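Pekier opens its bun handling examples to outside teams

First part of the kitchen collection is ready, second part planned for August

Pekier, a small company which works on robot learning for kitchens, announced on Friday that the first part of its kitchen collection is open for research teams. The collection has the name Grultance. It contains 2,813 recorded examples of one everyday job: moving steamed buns between an electric steamer and a plate with a robot arm.

The job is easy for a person and quite hard for a machine. A steamed bun is soft and round. If the fingers close too much, the bun changes its shape and the pleats on the top become damaged. If they close too little, it falls back into the basket or rolls on the table. A fixed program can move the arm to the same point again and again, but in a home or a canteen the buns are never at the same point. For this reason Pekier decided to teach the movement by examples, with a human operator guiding the arms and the learning system studying the recordings afterwards.

"We wanted to begin with something that people eat for breakfast," said Elvira Condori, who leads the data work at Pekier. "Everybody in our team knows how a bun should look when it arrives on the plate. So everybody can be a judge of the examples, also the people who do not write programs."

How the examples are gathered

The work place is simple on purpose. It has a white table with a steamer on it, a plate, and two robot arms. The laptop for the recording program is kept away from the main table, so that the operator can look at the picture from the cameras without leaning over the work. Small cameras close to the grippers see the object from a short distance, and one more camera looks at the table from higher up.
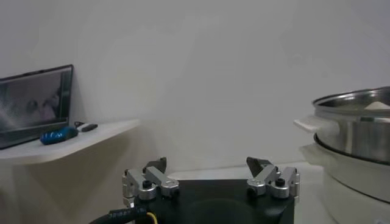

A view from one of the gripper cameras, with the fingers open and the pot at the right. Photo: Pekier

Before each example, the operator brings the arms to a start position. The start position is changed a little every time. In the beginning of the project this was not done, and the first learning tests showed the problem very clearly: the system learned the way from one exact start and became lost when the arm began a few centimeters to the side. The early recordings were kept in a separate folder and are not counted in the published number.

Every example is one complete transfer. It begins when the operator starts to guide the arm and it ends when the arm is free again and back in a safe position. Together with the video from the cameras, the files contain the position of each joint, the opening of the fingers, and the commands of the operator. The speed of the operator is not corrected later. Some operators are slow and some are fast, and Pekier considers that both are useful for learning.

The moment near the rim of the basket is the one that receives the most attention from the reviewers. The bun must pass over the metal edge without touching it, and the wrist has to keep its angle. If the operator lets the wrist turn here, the camera loses the plate and the next part of the movement becomes uncertain. The reviewers put a mark in the file at this moment, so that other teams can find it quickly.
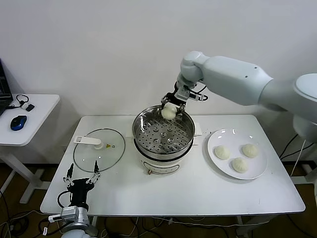
What is kept and what is removed

Not every recording enters the collection. After each work day, two reviewers watch the recordings separately and give each one a simple grade: good, usable, or removed. When their grades are different, they look at it again together. A recording is removed when a camera stops, when the joint data has a gap, or when a person comes into the work area during the movement.

A mistake of the robot is not a reason for removing. When a bun slips from the fingers and the operator takes it a second time, the recording stays and receives the note "recovery". Of the 2,813 examples, 1,226 have such a note. This is a high share, and Pekier wants to be open about it. Part of these were made with intention, when the operators were asked to begin from a bad grasp and repair it. The other part were normal difficulties of the work. The notes make a difference between the two cases.

"A learning system which has seen only perfect movements does not know what to do after the first problem," said Condori. "In our first tests the arm lost the bun, and then it continued to the plate with empty fingers, very calmly. We needed to show it how to come back. For me these are the most valuable files, even if they do not look so nice when we present them to visitors."

The reviewers also look at the form of the bun in the fingers. They compare the close camera with the recorded finger opening, and they write if the grasp is high, middle or low on the bun. A low grasp is often more stable, but when a neighbor is near it needs more space between the buns. The collection includes the three types, although the high grasp is less common and will receive more examples in the second part. 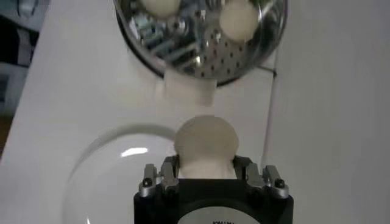
Why the steamer was chosen

Pekier studied several kitchen objects before the start. The steamer was selected for three practical reasons. It has a metal basket, and polished metal is a known difficulty for cameras, with reflections which change each time the arm moves. It has a rim, so the robot cannot simply push the bun to the side and must lift it. And it is a common appliance, so that other laboratories can build a similar place without a big cost.

The reflections made more trouble than expected. In one early version of the learning program, the system sometimes saw its own gripper in the metal and moved toward the reflection. The team did not cover the metal and did not change the lamps. They recorded more examples with different positions of the buns in the basket, and in the later tests this error became rare. Pekier does not yet give a percentage for this result, as the test was small and must be repeated.

The glass lid is not handled by the robot in this first part. The operators take it off by hand before the recording. Opening and closing the lid is planned for the second part, where the two arms will have to work at the same time.

Cooperation with Sánchez and Verka

The collection was prepared with 2 partners. Sánchez, a workshop for mechanical parts, helped with the finger pieces and repaired them between the recording periods. Verka, which prepares meals for schools and offices, gave advice about how the food should be treated and explained to the operators what is acceptable on a plate and what is not. A cook from Verka visited the laboratory for several afternoons and made a short list of typical damages, from a small finger mark to an open bun. This list is now used by the reviewers and is included with the files.

The partners do not plan to bring the robot into a working kitchen this year. The questions of cleaning, of safety next to people and of contact with food are not solved by this collection, and Pekier asks the teams who use it not to present it in this way.
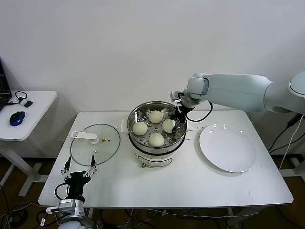 Reading time: 6 minutes

How the basket is arranged

The number of buns in the basket changes from example to example, up to 4. With a full basket the gripper has less free space, and the operator must decide which bun to take first. Pekier gave no rule for the order. Some operators always begin with the bun nearest to the arm, while others prefer to open the space in the middle first. The order is written in the files, and teams who study planning can use it as a separate subject.

The plate is also moved between the examples, but it stays on the side where the arm can reach it without crossing over the pot. Positions on the far side were tried and later stopped, as the arm covered the view of the upper camera for too long.

Access and next steps

Research teams and schools can request Grultance without payment. They need to write a short description of their project and accept the conditions of use. Companies can ask for a trial portion and should contact Pekier directly. The files are delivered with a reading guide, the list of damages, and a small program for viewing the cameras side by side.

The second part will be prepared in August. It will add the lid, more examples with the high grasp, and transfers where a bun goes from one arm to the other. Teams who find errors in the first part are invited to report them before that time, with the number of the recording and a short explanation.

About Pekier

Pekier develops learning methods for robot arms in kitchens and other places where soft objects are handled. The company collects its own examples and shares a part of them with the research community.

Contact for press and access requests: Elvira Condori, data work, Pekier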